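Speaker notes, "Does a capsule wardrobe save you anything?"
Evening session, 16 minutes plus questions

Opening. Ask for a show of hands: who has been told to own fewer clothes? Who was then sold something? Wait for the laugh, don't push it.

The Etmont claim. Their booklet says a household can cut its clothing bill by owning 33 pieces or fewer. Read the line out. No source given. I wrote to them in March and got a discount code back.

Do the sum on the board. The Etmont starter set is $183. To come out ahead you have to stop buying other things, and the booklet skips that part. I bought the set. I also bought two shirts that month. Own up to this early, people relax.

Cost per wear. Everyone loves this number. A $200 coat worn 200 times is a dollar a wear, fine. But the person doing the math picks the number of wears, and they pick it in the store, holding the coat. Ask Ferhat Bozkurt to tell his boots story if he's in the room. If not, skip, I can't do it justice.

The quality argument. "Buy better, it lasts." Sometimes. Akbari charges $175 for a plain sweater and mine pilled at the elbows as fast as the cheap one. One sweater proves nothing, say so. Their sales page doesn't prove anything either.

Color rules. Slow down here. The advice is always gray, navy, cream, and one "accent," usually red. Who decided? I have looked and keep finding stylists quoting other stylists. Leave the red up while people argue.

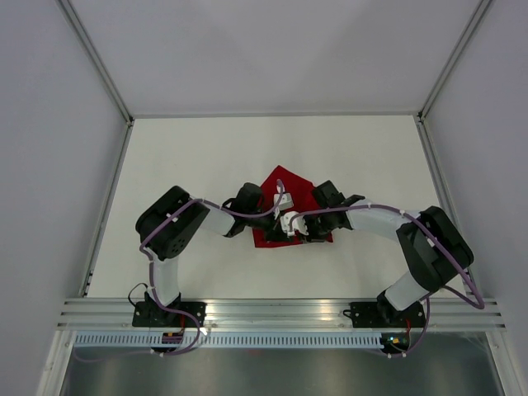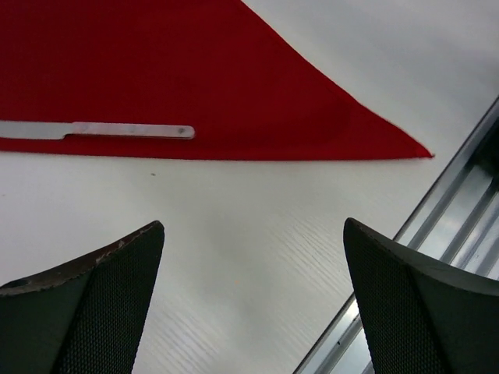
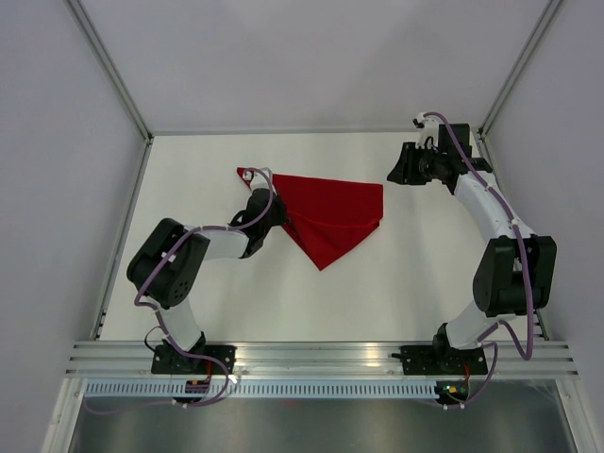

Somebody will say neutrals mix better. Maybe. Ask how many outfits they wore last week, and whether they needed a rule to choose them.

Mending. The one part I'd keep. A needle, thread and a dull evening did more for my closet than the whole Illis course. Don't oversell it, I still can't do a zipper.

Questions. Likely first one: "So should I throw my list away?" Say keep it if you like lists. Then ask what they spent last year before they had one. Handouts are on the chair by the door.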